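Laundry Tips for Teaching Sessions
From the Plerkine household methods pages

Picking up clothes from a sofa is a good first chore to record. The fabric is soft, the items are light, and most rooms already have everything you need. These are the habits we settled on at Plekcombe over 57 sessions, and they apply to any arm you guide by hand or by remote.

Set out the container first. Use one with a raised rim and a wide opening, and put it where the arm can reach it without stretching to full length. A white container on a dark carpet is easy for the cameras to pick out. If you are recording with hangers too, do the hangers and the loose clothes as separate tasks with separate names.

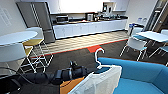
Container beside the blue sofa, hanger at the right-hand side.

Mix your fabrics. A learner that has only met thick towels will have trouble with a thin T-shirt. We keep a bag of 18 pieces, old and new, light and dark, and draw from it without looking. Leave the creases in. Ironed and folded items teach folding, so save those for another day.

Tuck some pieces into the gap between the cushions. Clothes left flat on a seat are the easy case, and you will fill up on those without trying. Push a corner down where the seat meets the back, or let one piece overlap another. Approach slowly and close the fingers on the highest fold.
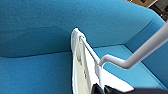 Cisneros wrote in to ask whether a missed grasp should be deleted, and said their own group keeps the misses as long as the operator goes back and gets the cloth on the second try. We do the same. A miss with a clean recovery stays in. A miss where the operator gives up goes in a folder marked "stopped" and is left out of training.

Keep each recording short. One item, from the start position to the container and back, takes about 2 minutes with a new operator and less with practice. Stop the recording before you reset the sofa. Hands in the shot during a reset are a nuisance to trim later.

Change operators after three sets. Tired people develop shortcuts, and the shortcuts end up in the data.

Look over the gripper between sets. Lint collects in slots and around joints, and a thread caught there can drag the next piece along. Power down, pull threads out with tweezers, and wipe the plates with a dry cloth. Check that the screws are snug while you are there.
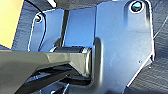 Close view of the gripper plates, with a screw near the top of each.

Label the same day. We use the Skaltora sheet, which has a line for the item, the starting spot and the result. Write "sock, left cushion, in container" and move on. Long notes never get read. If the sofa or the container has been moved since the last set, put that on a line of its own.

Wash the whole bag of clothes in June and again before winter. Faded pieces can stay in the bag. Replace anything with a hole big enough to catch a finger.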